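# Routing cables on a used arm so they stop snagging the bin

I've been setting up a secondhand KUKA for bin picking in our shared shop at Hakala, and I spent way more evenings on the cables than on the code. If you're doing the same thing, start with the cables!

You'll need:

- a bag of 200 mm zip ties (small ones are fine for bundles)
- a strap or two for the thick stuff
- painter's tape and a marker
- a bar clamp for the bin

**1. Park the arm over the bin.** Do this with the drives off. I clamp the bin first, because mine used to creep every time the gripper bumped a wall. I also wedge a scrap of wood in at the corner (Griet De Smet's trick, and a good one).

**2. Find your longest reach.** Jog slowly, speed override at 3 percent, and swing the wrist as far as your program will ever ask it to. Put tape on the cable at the last fixed point. Then go all the way the other way and mark it again. The gap between the marks is your slack. Mine came to a bit over 70 mm, and I added that much again for comfort.

**3. Leave a loop at the wrist.** I started out with everything pulled tight, which looked great and lasted maybe a week before a connector worked itself out. So now the yellow cable gets a big lazy loop by the orange cover, and the black ones travel with it up the arm.

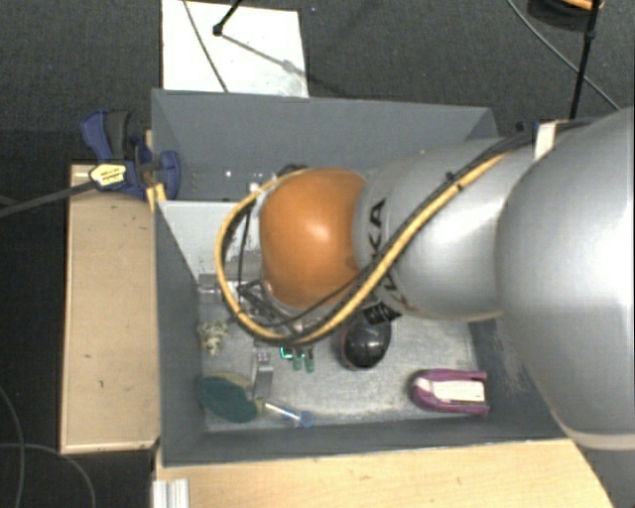 *Wrist over the test bin, with the yellow cable looped around the orange cover.*

**4. Tie the bundle, loosely.** You want to be able to slide the bundle through the tie with your fingers. Araceli Quezada cut off about half of mine and made me redo them, and she was right. Trim the tails flush or they'll scratch you forever.

**5. Throw junk in the bin and run it.** Small, odd-shaped stuff is best, scattered around, some of it close to the walls. Corners are where a loop gets caught, so send the gripper there on purpose. Keep a hand on the stop button the first few times through.

I let mine go for 800 picks at low speed, then looked over every tie and checked for shiny rub marks on the jackets. One spot under the wrist needed a wrap of spiral sleeve (Clevetti makes a split kind you can put on without unplugging anything, yay).

If you swap grippers later, go back to step 2 and measure again. I skipped that in July and had to order a new cable.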